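4.2 Collecting the lanyard demonstrations

Of the tasks in our set, this is the one I'd have bet on being easy, and I'd have lost the money.
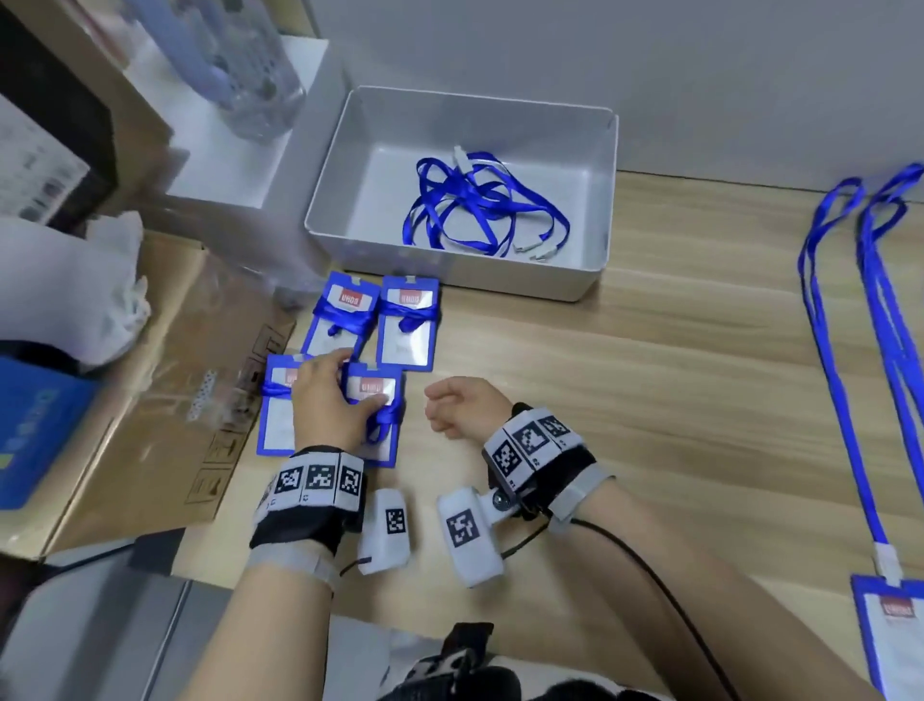
When Elba Barrientos and I first drew up the task list at Vevstead we wanted something with a soft, floppy part and a stiff part joined together, because most of the bimanual sets we'd been training on had one or the other. Badge holders on lanyards fit the bill nicely. They're cheap, they come in big batches, and the job (straighten the strap, wrap it round the holder, tuck the end, put it down with the rest) is one that people do in offices all the time without thinking about it. That last bit matters to us! We wanted motion from people who weren't concentrating on their hands.

Figure 3. One moment from a lanyard demonstration, seen from the head camera. Both wrists carry bands with square fiducial markers, and four holders with their lanyards bundled are laid out in a grid in front of the grey bin.

The set-up is the same one we used for the cable and cloth tasks in Section 4.1. The head camera gives us the view that the policy will later be trained on, and the markers on the wristbands give us the pose of each wrist in that camera's coordinates. We put markers on several faces of each band for a simple reason, namely that wrapping involves a lot of forearm roll, and a single flat marker spends half its life pointing at the ceiling or at the wearer's chest. With several faces we only need one of them to be readable. If we get two or more we solve for them jointly, and if we get none we fall back on interpolation for short gaps and throw the segment away for long ones.

We recorded 913 demonstrations and kept most of them. The 191 we dropped were nearly all lost to the same thing, which was people leaning in. Once your head is close to your hands the bands slide out of the bottom of the view and there's nothing for the solver to hold on to. Shabnam Kiani spotted this on the second afternoon, by which time we'd already got a fair pile of unusable recordings (sorry, Shabnam, you did say to check sooner). Raising the chair helped a lot. Asking people to sit up straight didn't help at all, and it made them move oddly, so we stopped asking.

We gave very little instruction otherwise. Demonstrators were told what a finished holder should look like and were left to get there however they liked. Two styles came out of this. Some people hold the badge still and carry the strap round it, and others pinch the strap and turn the badge over and over, like winding wool. Haris Magsi, who did the labelling, wanted to keep only the first style so that the data would be tidier. I wanted both. We tried it both ways, and the results are in Section 5, but the short version is that I was wrong for small training sets and Haris was wrong for large ones. With 100 demonstrations the mixed set gave a policy that dithered, starting a wrap one way and then changing its mind halfway round. With the full set the dithering had mostly gone, and the mixed policy coped better when the strap began in a twist.

A word on the pressing motion, as two of our early readers asked about it. People rest their fingers on a wrapped bundle quite often, sometimes to flatten it and sometimes for no reason we could find. At first we cut these moments out as idle time, using a threshold on wrist speed. That was a mistake. The wrist hardly moves while the fingers press, so our filter was removing contact that the policy needed to learn from, and the trained policy would let go of bundles that then sprang open. We now keep any slow stretch in which a hand is within reach of an object, and only trim the ones where both hands are resting away from the work.

Wrist pose tells us nothing about the fingers, of course. For those we use the hand pose estimator from our earlier Corneo work, run on the head camera video and anchored to the marker pose at the wrist. It's decent when the fingers are spread and poor when they curl under the strap. Saqib Mengal corrected almost 3,000 stills by hand in October to give us something to fine-tune on, and the gain from that was bigger than from any change we made to the model itself. The remaining errors are mostly at the thumb tip, which is where the tuck happens, and we come back to them in Section 6.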